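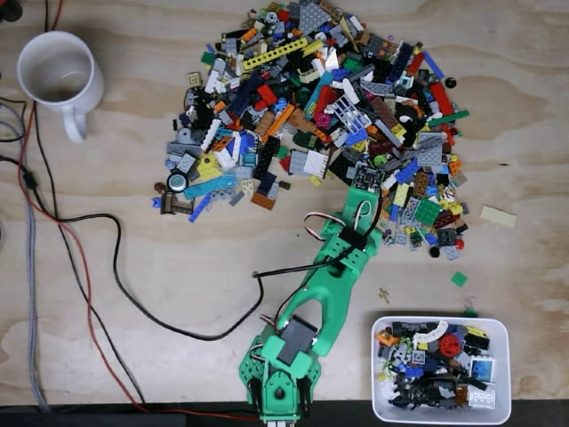 Legosteine sortieren

Wurkora > Haushalt > Spielzeug > Legosteine sortieren

Wurkora durchsuchen … Suchbegriff eingeben Los

Als Sortieren von Legosteinen bezeichnet man das Aufteilen eines gemischten Bestands nach Form, Farbe oder Verwendung. Ich betreue den Artikel hier schon eine Weile und gebe gern zu, dass ich befangen bin — ich mache das wirklich leidenschaftlich gern!

Ausgangslage

Am Anfang steht fast immer der Haufen. Rot, Gelb, Lime, Dunkelblau, Grau, Beige, alles durcheinander, Platten neben Dachsteinen und Fliesen. Große Teile findet man darin sofort: Ein langer gelber Technic-Balken mit Lochreihe oder ein Gittzaun-Element springt einem ja förmlich entgegen. Kleine Fliesen rutschen dagegen gern nach unten und tauchen erst auf, wenn der Haufen flacher wird.

Nach Form oder nach Farbe?

Einsteiger sortieren meist nach Farbe, und hübsch sieht das auch aus. Nur sucht man später in einer Kiste voller schwarzer Teile ewig nach einem bestimmten schwarzen Teil (ich spreche aus Erfahrung). Ab 785 Teilen, so viele hatte meine erste gebrauchte Kiste vom Flohmarkt in Flumport, bin ich auf Formen umgestiegen. Die Farbe kommt bei mir erst im zweiten Durchgang dran, und auch nur bei den Platten.

Arbeitsfläche und Behälter

Bewährt hat sich ein heller, glatter Tisch, auf dem man den Haufen breit auseinanderschiebt. Ich nehme dazu 20 Schalen der Reihe Etero, gekauft bei Mladenović. Eine Schale fasst bis zu 1000 Kleinteile, bei Balken und großen Platten natürlich deutlich weniger. Einzelgänger wie eine beige Platte neben dem Haufen lasse ich erst mal liegen und sammle sie zum Schluss ein.
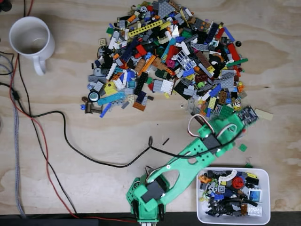 Eine Leserin wendet ein, das Vorsortieren nach Form sei mit kleinen Kindern kaum durchzuhalten, bei ihr gebe es deshalb nur zwei Kisten: eine für Räder und Figuren, eine für den Rest. Das lasse ich gelten. Für Technic-Teile würde ich trotzdem eine dritte dazustellen.

Kontakt | © Wurkora | Nach oben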